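Kitchen Plays: Cooking, Eating and Serving on the Contemporary Stage

Series: Karotico Studies in Performance, Volume 17
Author: Lungile Msimang
Publisher: Greltell Press
Formats: Hardback, paperback, e-book (PDF)
Language: English
Availability: Paperback in stock. Hardback printed to order.

What happens to a play when somebody cooks in it? Onions are fried in the first act and the smell is still in the back row at the interval. A soup has to be ready by a certain line, and the actor stirring it has to keep one eye on the pot and the other on a scene partner. Kitchen Plays is a study of food made, carried, spilled and eaten in front of an audience, and of the writing that calls for it.

Lungile Msimang starts with stage directions. Playwrights differ widely in how much they ask for. Some write out a full recipe, with timings. Others put down "they eat" and leave the rest to the rehearsal room. The first three chapters compare these two habits and ask who ends up doing the work – the writer, the director, the actor or the stage manager who has to buy forty eggs every Tuesday.

The middle section turns to labor. Restaurant plays, canteen plays and plays about domestic workers are read side by side, with attention to who is shown preparing food and who is shown receiving it. Msimang argues that the servant with a tray, long treated as a way to get a letter on stage, has become a speaking part with a point of view. A long chapter follows the Cárdenas company through the making of a single production set in a hotel kitchen, from the first reading to the last night of a July run.

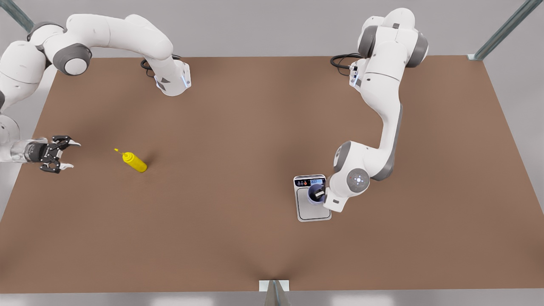

Stage properties are the subject of the fifth chapter, which will be of most use to designers and students of scenography. Msimang discusses the difference between practical food, dressed food and empty packaging, and shows how each changes what an actor can do with a line. Color matters more than realism in many of her cases. A bright yellow squeeze bottle with a narrow nozzle, standing well apart from anything else on a brown table, tells an audience what sort of meal to expect before anyone has spoken. The chapter also looks at playing distance, at sight lines over a table, and at the old problem of speaking clearly with a full mouth.

The last two chapters deal with audiences. One is about plays in which spectators are fed. The other is about hunger, and about productions that keep food on stage throughout and never let a character touch it.

Contents

Acknowledgments
Introduction: Supper in Act Two
1 "They Eat": Reading the Stage Direction
2 Recipes as Dialogue
3 Timing a Boiling Pot
4 Trays, Aprons and Wages
5 Property Tables
6 The Hotel Kitchen: A Production Diary
7 Feeding the House
8 Plays about Hunger
Appendix: Finding List of Play Texts
Bibliography
Index

The finding list in the appendix has 90 entries, each giving the cast size, the setting and the food called for in the script. Entries are arranged by title, with a separate index by author.

Readership

Students and teachers of drama, theater history and food studies. Also directors, designers and stage managers working on plays with practical kitchens.

About the author

Lungile Msimang teaches dramatic writing and theater history. She worked in stage management before moving into research, and has edited two collections of one-act plays for Ralotell Editions. Kitchen Plays is her first full-length study.

Ordering

The paperback can be ordered from this page or through any bookseller. Hardback orders take longer – please allow four weeks. Libraries that subscribe to the whole series receive each new volume on publication and do not need to order separately. Teachers considering the book for a course may request an inspection copy in PDF. Please give the name of the course and the expected number of students.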